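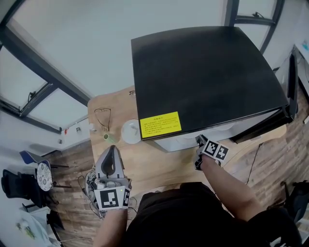 Small kitchen, wooden table, too much stuff. Tips below are what I've scribbled down since we moved to Plivthorpe, typed up quick before the tea goes cold. Updated July 2020 with the bits people sent in.

Wooden tables first

Wipe along the grain. Damp cloth, not soaking. Wring it, then wring it again.

White rings from mugs — dab of mayonnaise, leave it overnight, buff off in the morning. Worked on two out of three of mine. The third one lives under the fruit bowl.

Oiling: thin coat, leave 60 minutes, wipe off every bit you can. Sticky table means too much oil. Lay the oily rags out flat outside to dry, never scrunched up in the bin, they can catch fire on there own.

Crumbs in the join: old toothbrush, dry. Cocktail stick for the stubborn ones.

Things that sit on the worktop

Felt pads under anything heavy. Cut them from an old hat if you've got one. Change them every September or whenever they go hard.

Leave a gap behind anything that gets warm. Check the booklet for how much, mine wanted more than I'd been giving it.

Leads — one loop, one bit of velcro tape, done. Label the plug end with masking tape. Jeptoo Mwakyusa writes the name on both sides so she can read it upside down behind the fridge. Copied that straight away.

Smells

Bowl of water, half a lemon, microwave till it steams. Leave the door shut a few minutes. Wipe. Careful, bowl will be hot.

Chopping board: coarse salt, other half of the lemon, scrub, rinse, stand on it's edge.

Fridge: open tub of bicarb at the back. Swap it when you remember.

Jars

Labels off: soak, peel, then rub the gluey bit with cooking oil and bicarb mixed to a paste. Dima Rawashdeh uses peanut butter. Seems a waste of peanut butter.

Write the date on the lid and not the side. You'll see it in the drawer.

400 g jars are the handy size for rice and lentils. The 300 g ones I keep for screws and picture hooks.

Still to do: limescale, oven racks, and Anas Shboul's trick with the burnt pan, once I've tried it on a pan I don't like.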